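Ranger les nappes, et le reste

En octobre j'ai décidé de m'occuper du linge de table. Le placard du couloir ne fermait plus depuis le printemps et je passais devant tous les matins en poussant la porte de la hanche. J'y ai consacré deux soirées et une bonne partie d'un après-midi.

Une partie du stock vient de famille. Il y a du lin, du coton, du métis, et pas mal de choses achetées au marché de Dumunum quand je logeais à côté. J'ai aussi des nappes enduites pour le jardin, qui n'ont rien à faire avec les autres et que j'ai descendues à la cave, roulées sur des tubes en carton. Une nappe enduite pliée garde la marque du pli, et au bout de deux hivers elle craque à cet endroit.

Pour le reste, j'ai tout sorti sur le lit et j'ai trié par dimensions. C'est le seul classement qui me serve. Quand je cherche une nappe, je sais quelle table je veux couvrir, et la couleur vient après. La grande table de la salle à manger fait 200 cm avec sa rallonge. Il faut ajouter la retombée de chaque côté, et je compte 25 cm par bord pour que les gens assis ne se prennent pas les genoux dedans. Les nappes rondes m'ont donné plus de mal. Une fois pliées en quatre, elles forment un quart de cercle qui glisse de la pile. J'ai fini par replier la pointe vers l'intérieur pour obtenir quelque chose qui ressemble à un rectangle.

J'ai cousu une petite étiquette en ruban de coton dans un angle de chaque nappe, avec la longueur et la largeur au feutre textile. Mes premières étiquettes, écrites au stylo, n'ont pas tenu au lavage. Le feutre vient de la mercerie Wesero, il coûte un peu cher mais il ne bave pas si on le repasse avant le premier passage en machine.

Les taches ensuite. Il y en avait d'anciennes, jaunies, sur les nappes blanches surtout. J'ai fait tremper une nuit dans la baignoire avec du percarbonate et de l'eau bien chaude, puis lavage à 60. Le jaune est parti presque partout. Une auréole de vin sur la nappe de Noël est restée, je l'ai gardée quand même, elle se trouve à l'endroit où je pose le plat. Pour les nappes à fleurs de couleur je n'ai pas pris le risque : savon de Marseille, eau tiède, et séchage à l'ombre. J'avais déjà perdu un rouge comme cela il y a quelques années, il avait viré au rose sur toute la bordure.

Le repassage m'a pris le plus de temps. Je repasse le lin encore humide, sur l'envers, et je le laisse une heure à plat avant de le plier. Pour les grandes pièces, la planche ne suffit pas. J'étale une vieille couverture sur la table et je travaille directement dessus, en tournant autour. Mon fer a un réservoir trop petit et je passe mon temps à la cuisine à le remplir. J'ai regardé la centrale vapeur de chez Ilomholm, j'attends les soldes.

J'ai aussi fait de la place. Tout ce qui n'avait pas servi depuis notre emménagement est parti, sauf deux nappes damassées qui appartiennent à une époque où l'on recevait autrement. Les pièces trop usées au centre mais bonnes sur les bords sont devenues des serviettes et des torchons. J'en ai tiré plus que prévu, avec un ourlet simple à la machine. Les chutes à fleurs serviront à couvrir les pots de confiture.

Je pose maintenant une nappe tous les jours, y compris sur la petite table ronde, alors que je la laissais nue en semaine par économie de lessive. On change quand c'est sale, c'est tout. Les imprimés à grosses fleurs supportent mieux les miettes et le café que le blanc. Avec un molleton dessous, le tissu ne glisse pas et les assiettes font moins de bruit. Le mien est coupé dans un vieux protège-matelas, retenu par un élastique passé dans l'ourlet.

Il me reste les serviettes assorties, que j'ai mises en attente dans un carton marqué Chou, du nom du magasin d'où il vient. Certaines sont orphelines, d'autres ont perdu leur monogramme à moitié. Je m'y mettrai quand il pleuvra.
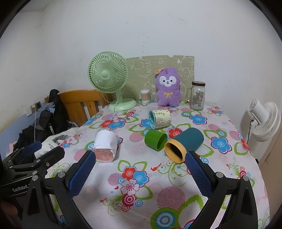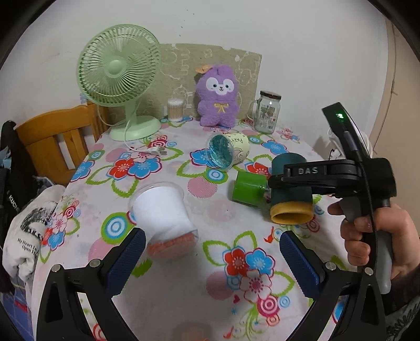

Deux nappes à fleurs, l'une sur la table rectangulaire, l'autre sur la ronde.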